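Beltevham opens its Udport bottle-packing set to everyone

UDPORT, February - We've done it! Our first set of two-armed packing examples is out today, all 2399 of them, and I couldn't be happier (or more tired of cola bottles). 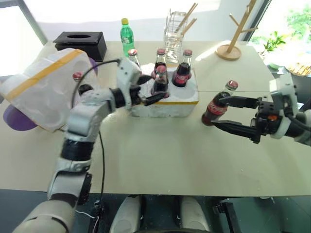 Each example is one go at the job, with a person guiding both arms. We favour messy tables - a learning system needs those too. Our friends at Nurnby check every run before it goes in.

Labs can write to our Udport office for a copy. Two more sets are on the way.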